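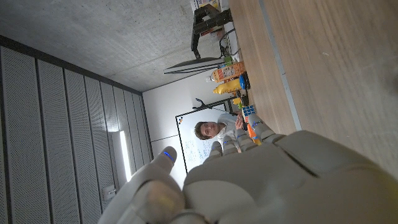
Figure 3.1 A view past the fingers of a robotic hand, with a puzzle cube on the table beyond.

Chapter 3
Teaching by Hand, Teaching from Afar

Pick up a cup. You did that without planning a single joint angle, and writing down how you did it could fill a notebook! This chapter is about a wonderful shortcut: you show the robot the task, and it learns from the showing.

There are two main ways to go about it. In the first, you take hold of the arm and guide it through the motion yourself. In the second, called teleoperation, you move a controller or a glove and the robot copies you. Each complete run is a demonstration, and a good set holds plenty of small differences - a cube turned a little, a bottle moved back, a slower reach. 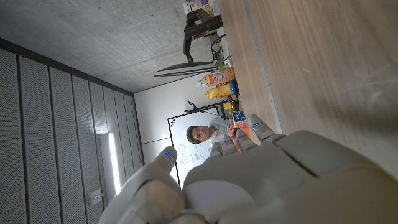
Guiding the arm by hand always felt more natural to me, Yuen wrote in the margin of our first draft, but my own hands kept getting in the camera's way. Remote control fixes that, and brings a new problem: you can't feel what the fingers feel. We will spend most of Section 3.2 on that trade.

How many demonstrations are enough? The Brimcombe exercises at the end of the chapter use a set of 3000, and you will be surprised how far a small, careful part of it can take you.

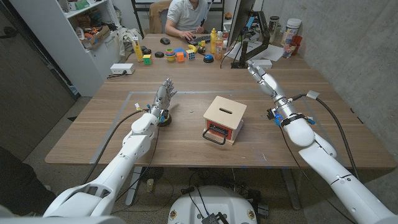 Figure 3.2 Two arms at a table, with a slotted box between them and gray tape marking the work area.

Before you read on, try this. Drop a coin through a slot with your eyes closed, then write down every correction your fingers made. Keep the list - we come back to it in Section 3.1.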